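October, evening

The rain stopped at four and I walked to the post office in Skeltby to collect the parcel from my aunt. I paid 90 cents for the storage, which I think is not correct, but my English becomes slow when there is a line behind me, so I paid and said thank you. Inside were two jars of blackcurrant jam, wool socks, and the copybook of my grandmother, which I asked for in spring and had stopped expecting.

It is a school copybook with a soft gray cover. She wrote in it everything about the garden in Krūmiņa: when she planted potatoes, how many jars she closed, who borrowed the ladder. In one year she has written "617 jars" and put a line under it twice. I cannot imagine where she kept them. My mother says that in those years the jars stood also under the beds, and that she was not allowed to jump.

I started to translate it for Dace Kalniņš, who was born here and reads our language only a little. She is my second cousin, although we met for the first time at my age of thirty-eight. She wants to know the recipes. The recipes are not really recipes. For the cucumbers it says: "Salt as usual. Leaves. Do not hurry." I have written to my aunt to ask how much is usual.
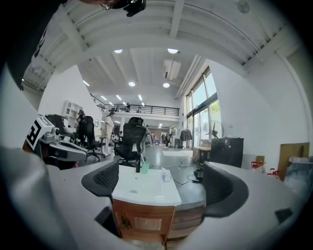 My aunt will answer that she does it by hand, as all of them did. I remember my grandmother's hand over the pot, how she closed the fingers and opened them again, and a little salt stayed on the skin and she wiped it on her apron. So I will have to try it myself, with a spoon and a paper beside me, and write down the number. Dace likes to have numbers. She is an accountant in Stavgate and she told me once that she sleeps better when a thing is written in two columns.

I have done 11 pages. The handwriting is good in the winter entries and very bad in August, when she must have been tired. There is one word I could not read for nearly an hour. I thought it was the name of a person, and I was already making a story about him, and then I saw that it was only "dill," with a stain on it.

Also there is a page where she counts money for a new roof, and below it, with another pencil, she wrote: "Heard the cranes." Nothing more on that day. I left this line for tomorrow, because I do not know if I should write "heard" or "I heard." In our language it does not matter. In English somebody must be there to hear.

At seven I called Mother. She was glad about the copybook, but she worries that I will spill something on it — I have promised to keep it away from the kitchen. She told me that the ladder was never returned.

Tomorrow: buy dill seeds if they still have them, ask at the post office about the 90 cents, call Dace about the bus on the holiday. The jam is already open. It is more sour than I remembered and I ate it from the jar, standing, with the coat still on.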